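Textile collection comes to the apartment buildings in March

2021-03-30

Residents of the apartment buildings near Hà Market can now give away their old sheets, blankets and towels without to drive to the depot. The recycling firm Plastex has started a collection of household textiles, and the first bins were placed in the month of March in the entrance halls of nine buildings.

The collection is free of charge. It will run as a trial for 30 weeks, and after this the firm will decide together with the building managers if it continues.

"People have already a place for their bottles and their paper, but for the bedding there was only the garbage," said Trí Doãn, who is responsible for the collection at Plastex. "Many families keep old blankets in the cupboard for years and they do not know what to do with them."

Until now the closest drop-off point was at the depot behind the Grisum building supply store, which has limited opening hours and no bus stop. Some residents told the firm in a survey that they do not own a car. In total, 1,363 households received the survey and the instruction leaflet, which is printed in English and Vietnamese.

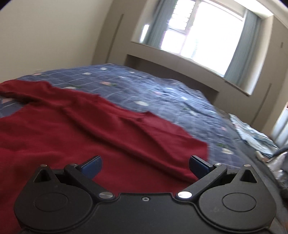
Red fabric on a bed. Bedding is one of the main materials in the new collection.

According to the leaflet, the bins accept sheets, pillowcases, duvet covers, blankets, towels, curtains and tablecloths. The textiles should be washed and fully dry, and packed in a closed bag. Small holes and faded colours are not a problem. Pillows and duvets with filling are not accepted, and also mattresses and carpets must still go to the depot.

The bags will be picked up every second week. Pieces in good condition are going to Piveo, a second-hand shop with three locations in the city. The rest is sorted by fibre, and the cotton is cut into wiping cloths for garages and workshops.

Ánh Châu, who manages two of the participating buildings, said that she had at first some doubts about the space in the entrance halls. The bins are narrower than she had expected, and the path for strollers and wheelchairs stays free. She asks the residents not to leave bags on the floor when a bin is full, but to keep them at home until the next pickup.

Clothes and shoes are not part of the trial. Mr. Doãn said that the firm receives many questions about this, and that it could be added at a later time if there is enough room in the truck.

Building managers who want to join can request a bin at the Plastex office. The leaflet is available there too, and at the front counter of all Piveo shops.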